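Recording practice runs in the simulator: your questions

I'm Perrine Chauvin and I look after the example runs for Rulent. These are the things people ask me most, so I finally wrote them down!

Do I need a real robot?
No. Everything is recorded in simulated rooms, so a laptop and a headset will do. Ita Lynch can set you up with a login.

How many runs do you want from me?
We ask for 17 per task. The full set is 2,000 and we have 819 so far, so there's room for everyone (please join in).

Do I send the parts where nothing is being picked up?
Yes please – leave them in. The model has to learn from the whole run, and I'd much rather trim it myself than get a file with holes in it.

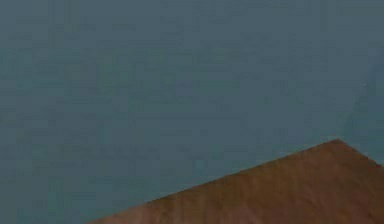
Wall and table corner, one of our simulated rooms.

Can I look around before I start?
Sure, take your time. Just keep your turns slow, as fast ones make the views hard to line up with the arm's motions later on.

How do I write the notes that go with a run? 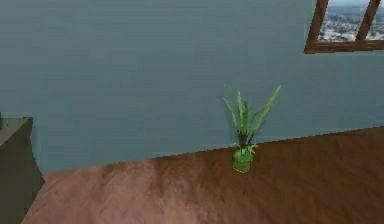
Notes should be short and plain, the way you'd talk to a friend who's helping you move. Name things by what they are and where they sit. I'd write "the plant in the green pot, on the floor by the wall" and leave it at that – no need for the species. If you mention the window, call it the window. Nam-gil reads every note, and he'll write back if one has him puzzled.

What if I mess up a run?
Mark it "failed" and send it anyway. We have 70 of those and I use them all the time.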